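Grip (handwork)

Grip is the way a person holds a tool or other object in the hand, and it is one of those everyday subjects that most of us learn long before we have any words for it. Writers on handwork usually speak of two broad families: the power grip, in which the fingers wrap around a handle and the palm presses back, and the precision grip, in which the thumb and fingertips do nearly all the work, as when threading a needle.

The carver Baltasar Sepúlveda, who taught for many years at the Figueroa workshop in Plimitz, liked to start his beginners with a plain broom handle and let them find their own comfortable hold before he ever handed out a knife (a habit his former students still remember fondly).

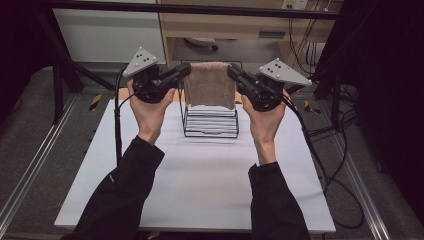 Handles held in both hands, with the left thumb pressed against the side.

Handle size matters a good deal, and so does shape. A handle that is too thin makes the fingers squeeze harder than they need to, while one that is too thick tires the thumb. The Stadora collection of hand tools, now kept at Nemley, holds 3773 pieces, many of them worn smooth where the palm rested.

See also: Handedness; Tool handle; Whittling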